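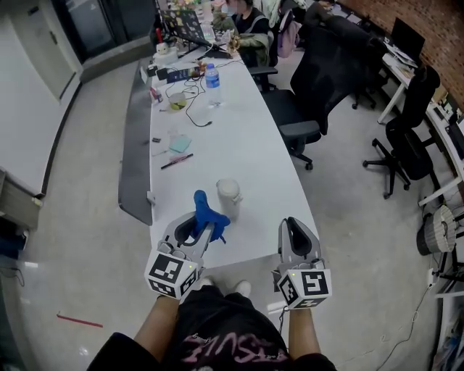

**What's the best way to clear a big shared table at the end of the day?**

Start at one end with a cloth in your hand and work toward the other, putting each thing away as you come to it.

I know that sounds almost too plain to print, but we've had the question three times since January, and the folks at the Skultwood office (who share one long table and love it dearly, pens and all) asked if we'd write the routine down properly. So, with a cup of tea beside me, I'm going to try!

Cups go first. A cup left next to the laptops is asking for trouble, and once the cups are off to the kitchen you feel as if you've already gotten somewhere. Pens and sticky notes come next, and they really do need a home of their own. At Skultwood it's a shallow tray from Cledora, item 481 in their little catalog, though an old baking dish would serve you just as well.

Then there are the cables. Please don't yank! Follow each one back to whatever it's plugged into, coil it loosely, and leave it at that end of the table. Water bottles go home with their people or get a name on the cap.

Wipe last, with a soft cloth that's damp and well wrung out, in long strokes. White tabletops show every streak, so I like to go over mine again with a dry one. Dried flowers can stay where they are, bless them, but lift them gently and wipe underneath, as they do shed. Chairs get pushed in after that, and jackets and backpacks taken off the backs.

The whole business takes 19 minutes on a Friday if two of you do it, and a good bit longer if you stop to chat, as I always do.

Cloths are in the Agbayani cupboard, second shelf. Please bring the used ones back by Friday afternoon so they can go in the wash.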